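Oval table

An oval table is a table whose top has a continuous curved outline, longer on one axis than on the other. The term is applied loosely. It covers true ellipses, superellipses, racetrack shapes with two straight sides and semicircular ends, and rectangular tops whose corners have been cut to a very large radius. Oval tops are used for dining, meeting and coffee tables, and less often for desks.

Geometry

A true ellipse is fixed by its long and short axes. Its area is the product of the two half-axes and pi, so an elliptical top has a little under 79 per cent of the area of the rectangle that encloses it. A racetrack outline loses less, the exact amount depending on the ratio of length to width.

The edge of an ellipse has no constant radius. Curvature is greatest at the ends of the long axis and least at the ends of the short axis. This affects seating, as a chair placed at the end of a narrow ellipse has less surface directly in front of it than one placed at the side. The superellipse, in which the exponent in the equation is raised above 2, was taken up by furniture designers in the twentieth century as a way of widening the ends without adding corners. 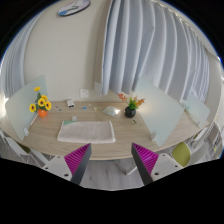 Setting out

Several methods are used to mark an ellipse on a board. The oldest workshop method uses two pins and a loop of string, the pins being placed at the foci. It is quick but inaccurate, as string stretches and the pencil tends to lean. The trammel method uses a straight bar with two sliding pivots running in a pair of grooves set at right angles. A pencil or router fixed to the end of the bar follows an exact ellipse, and the same jig may be used both to mark the line and to make the cut.

Racetrack and large-radius outlines are usually drawn from a full-size template. Quarter templates are common for symmetrical tops, the template being turned over and reused for each quadrant. The pattern book of the Tollatside workshops, dated 1784, gives a quarter template for a gate-leg table and instructs the joiner to fair the curve by eye after sawing. In factory work the outline is cut by a computer-controlled router.

Construction

Solid timber tops are made from boards joined edge to edge, normally with the grain running along the long axis. Timber moves across the grain with changes in humidity, and an oval cut from solid wood will become slightly wider or narrower over a year while its length hardly alters. Fixings between top and underframe must allow for this. Slotted screws, wooden buttons and metal figure-of-eight plates all serve the purpose.

Veneered tops move much less. The difficulty lies in the edge, where a strip of veneer or solid lipping has to follow the curve. Thin strips can be bent cold round a gentle radius. Tighter ends need steam, lamination or short segments joined end to end, and the joints in a segmented lipping are often visible in a raking light. In the Nosell pattern the lipping is made in 8 segments, with the joints placed away from both axes.

Edge profile is treated separately from outline. Square, bevelled, bullnose and undercut edges all occur. An undercut edge makes a thick top look lighter but is more easily bruised.
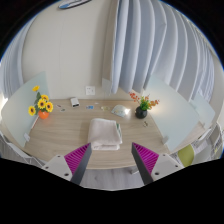
Curved front edge of a table top with a light oak wood-grain finish.

Supports

Four-legged, pedestal and trestle supports are all found. A single central pedestal gives the most knee room but limits the length of the top, as a load at the far end may tip the table. Longer tops are carried on two pedestals. The twin-pedestal table known as the Deltitz has a standard length of 159 cm and was also sold with a loose centre leaf, which turns the ellipse into a racetrack when fitted.

Legs set close to the perimeter give better stability but restrict where chairs may stand. On extending models the legs may be fixed to the frame, in which case they stay in place when the top is drawn out, or to the moving halves.

See also

Drop-leaf table
Gate-leg table
Superellipse
Trammel of Archimedes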